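Home Talks Open Day Speakers Contact

Speaker notes — "What the visitors asked"
Slot is the one after lunch, so keep it moving. Water on lectern. Check the clicker.

Opening. Thank Irén Juhász for the introduction, whatever she ends up saying. Say who I am: I look after demonstrations at Flavell, so I spend my working life promising people that something is about to happen.

Explain the open day. July, doors at the Kerekes building, 60 people booked, more or less all of them in the first hour. We had a program. The program said the arm would sort parts from the Fukport line, then there would be a talk about safety, then sandwiches. The sandwiches ran to schedule.

Pause for laugh. If no laugh, carry on as though none was expected.

The arm. Don't dwell. It sorted parts for four minutes and then went into a protective stop when a visitor leaned over the barrier to see if it had stopped. Kinga Szűcs reset it. It sorted parts again. A boy of perhaps nine asked her what it did on weekends, and she told him it did the same thing with the lights off. That got more applause than the arm did all day.

Main point of the talk, say it slowly: the crowd drifted. By mid-morning the big expensive cell had a thin row of polite engineers in front of it, and everyone else was down the corridor in the kitchenette, watching a person do a chore with a gripper in one hand.

We hadn't put the kitchenette on the map. It was meant to be background work for the Millora project, which collects examples of household jobs done by hand so that a machine can have a go at them later. Somebody left the door open. 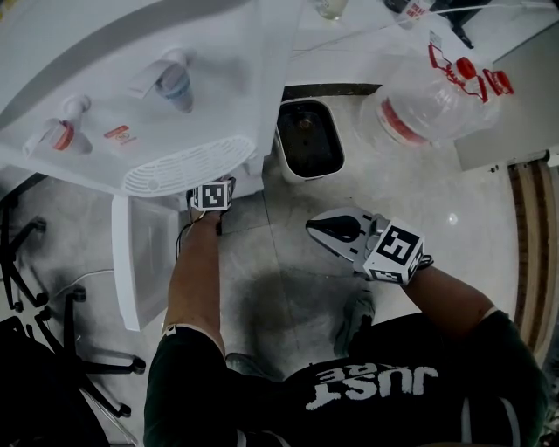
Page last changed: Monday, 4:10 pm

Leave the slide up. Let them look at it. The water dispenser is the star, so point to it. Cabinet door open, one hand on the lower edge, the gripper in the other, and the big bottle lying on the floor by the bench. Mention the cubes with the black squares, as engineers in the room will be squinting at them — they're markers, they let us work out where each hand is.

Then the questions. I wrote these down on the day and I'll read them as asked.

"Is he the robot?" (No.)

"Why doesn't he just use his fingers?" Best question of the day. Answer: the machine won't have fingers. It will have a jaw with a rubber pad on the end, so we'd like the example to be done with a jaw with a rubber pad on the end. The woman who asked thought about that and said it seemed hard on him.

"When can it come to my place and change the bottle?" Don't give a date. I gave a date at a different event once and I still get the emails.

"Does it know which tap is hot?" Good moment to point at the rings, reddish on one, pale blue on the other. People assume a machine reads those colours the way we do. It has to be shown what a colour means, over and over, and then shown again in a kitchen where the taps are the other way round. We had 3,640 recorded tries across all chores by the end of winter and I would call that a start.

Next bit, what we changed. Cut this if I'm past the halfway mark.

— The kitchenette goes on the map. With a rope, and a sign asking people not to offer advice. Almost everybody offered advice.
— The cell gets a person beside it who talks. Kinga has agreed, on terms.
— Groups of six at the kitchenette door, no more. We had a traffic jam that reached the toilets.
— Safety talk moves to before the arm runs. I realise how that sounds.

Somebody will ask about cost. Flavell paid for the cell, Millora pays for the chores, and I'm not across either budget well enough to be quoted. Send them to Irén, who will be at the back and will have seen this coming.

Finish with the visitor book. The longest comment runs over two pages and concerns parking. The next longest says, in full, "Liked the man with the claw." Read it out. Then say that if you're planning an open day, find out what's going on in your own kitchenette first, and put a chair in there for the person doing it.

Questions, ten minutes. Repeat each one for the people at the back. Collect the adaptor before leaving, it's mine.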